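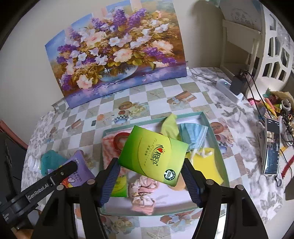

Sneezing every morning since we moved – is it the house or the garden?

Posted in Home and Garden by skalell_sue

Hi all! We moved into a weatherboard place in August and we absolutely love it, but every morning at 5 I wake up sneezing my head off and it goes on until breakfast. By lunch I'm fine. There's a big wattle right outside the bedroom window, and the carpet in there is older than I am (I'm 60 next year!). My neighbour swears it's the wattle and says to chop it down, which I really don't want to do because the birds adore it. I've washed all the bedding and it made no difference I could notice. Has anyone worked out a good way to tell pollen from dust without spending a fortune? I'd love to hear what you tried.

wotby_gardener

Please don't chop the wattle! It cops the blame for everything because it's so bright and you can see it, but a lot of the trouble comes from grasses, and they don't look like much at all. Have a chat to your chemist or GP about a proper allergy test, it's a great way to stop guessing.

In the meantime, try this, I loved doing it. Sleep in a different room for 9 nights, same pillow, window shut. If the sneezing stays behind in the old bedroom, start looking hard at that carpet. If it follows you, swap the pillow next. Write it down each morning, even just a tick or a cross on the calendar, as you really do forget. Mine was the pillow! Years of blaming the neighbour's privet and it was the pillow.

Also wash the sheets hot, 60 degrees if they can take it. A cool wash gets them clean but it doesn't bother dust mites much.

bosico77

could be mould. had it in my old flat. check behind the wardrobe

declercq_diy

Second the carpet theory. We pulled ours up over two weekends and found lovely old boards under it, and my mornings improved no end. It's a fun job if you don't mind a sore back. Wear a decent mask, cut the carpet into strips with a sharp knife, then roll each strip up with the pile on the inside and tape it firmly so it doesn't spring open in the hallway. Any strong tape will do.
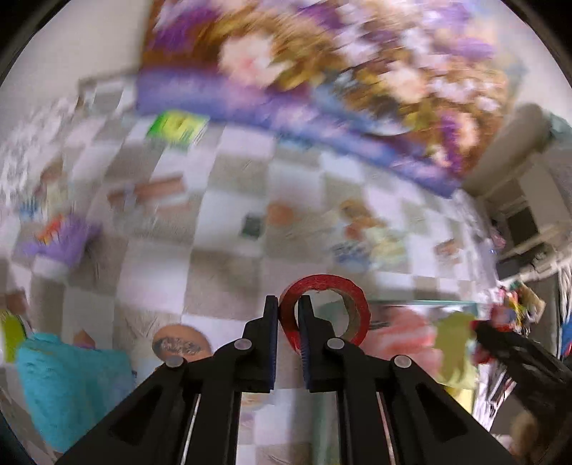

Roll of red tape

Keep the strips narrow enough to carry on your own – I made my first 2 far too wide and had to cut them again on the landing. Watch for the spiky gripper strips along the walls, they go straight through a slipper. And have a look behind the wardrobe while you're in there, bosico77 has a point.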